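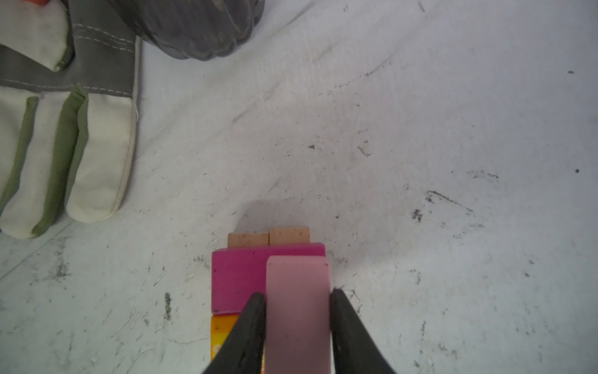

December 2019. Second look at the Bevow surface cleaner, the one Laurier Penner wants us to switch to for all the benches. The leaflet says it lifts scuffs from pale tops in a single wipe. I have my doubts. Faint gray scratches and smudges like the ones on that white tabletop are two different problems, and the leaflet treats them as one. A smudge is dirt and will come off with nearly anything. A scratch is a groove, and I don't see how a spray fills a groove.

Did half of the MacLeod bench with Bevow and half with plain dish soap in warm water. 2 minutes' wait on each, then the same kind of rag, same number of strokes as far as I could manage. Smudges went on both sides. Scratches stayed on both sides. Laurier says the Bevow half looks brighter. It is also the half nearer the window, so I'd like him to look again after dark.

Smell is strong, lemon over something else. Left a slight drag under the hand that the soap side doesn't have. Could be residue. If it is, it will hold dust and we'll be wiping more often than before.

Cost: a bottle is 200 ml and I used 50 on half a bench. Four halves to a bottle, then — two benches. The dish soap didn't go down enough to measure.

Nestlow still sell the old cleaner, no complaints about it that I can find in this book going back to May. Would like to hear what was wrong with it before we order a case of anything.

To do: swap the halves and repeat. Ask Laurier to judge without being told which is which. Check the drag again in the morning, dry rag only.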